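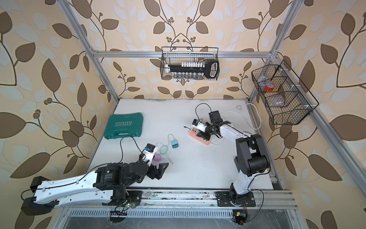
Dorgate Trade and Investment Forum
Economic Policy Working Group
Minutes of the January meeting

Chair: M. Rivera
Also represented: Traserano, Jirkeo, Sartori, Forum secretariat
Apologies: none received

1. Minutes of the previous meeting
Agreed as a correct record, subject to one change. Under item 4, "export duty" should read "export licence fee".

2. Export licence fee
The secretariat presented the revised paper. The fee is at present charged per consignment, whatever its value. Of the 79 firms sent the survey, 58 had replied. Most of the smaller exporters favoured a fee tied to declared value. Larger firms were split, and several had left the question blank.
Traserano noted that a fee tied to value would need a fixed exchange rate for each quarter, and that the paper did not say who would set it. Sartori preferred a flat annual charge with no fee per consignment. Jirkeo had no firm view but wished to see the effect on transit goods, which the draft leaves out.
Agreed: the secretariat to add a section on transit goods and a note on exchange rates. Both fee models to stay in the draft until the next meeting.

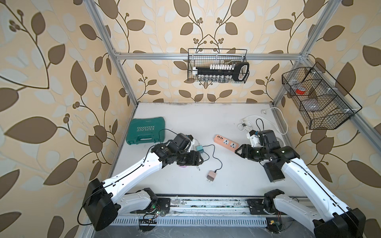 Wire baskets on the back crossbar and the right side, with socket rail

3. Foreign investment register
The register has been open to new entries since the autumn. Entries are checked by hand against the company list, and the check takes up to 12 working days. Sartori reported that two of its partners had been asked for the same ownership form twice. The secretariat confirmed that the form is held by two departments which do not share files.
The group discussed whether a single form could be accepted by both. The legal position is unclear where the investor is a fund and not a company.
Agreed: Jirkeo to circulate its note on funds. The secretariat to ask both departments for their current wording.

4. Land leases for foreign-owned firms
Paper taken as read. The draft sets a standard lease term but allows a shorter one where the site lies within the port boundary. Traserano asked that the renewal clause be moved out of the annex and into the main text. No objection.
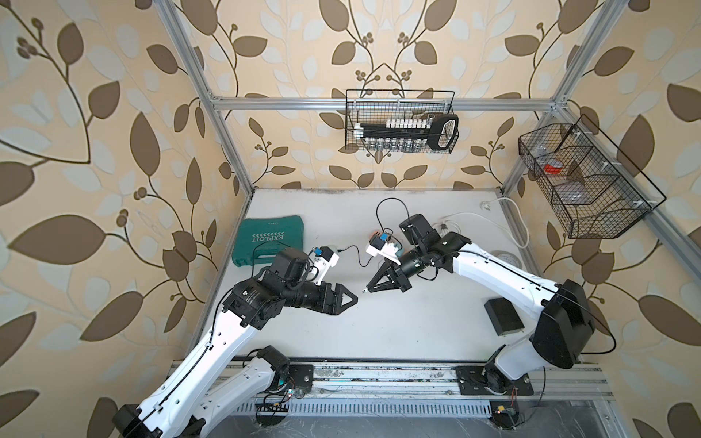

Milagros Rivera asked whether the shorter term would apply to leases already signed, as the draft was silent on the point and lenders would want an answer before the text went out for comment. The secretariat replied that the intention was new leases only, and would say so in clause 2.
Agreed: clause 2 to be redrafted and sent round by email.

5. Any other business
Jirkeo asked for papers to be sent out earlier. Noted.
The meeting closed at 4.10 pm.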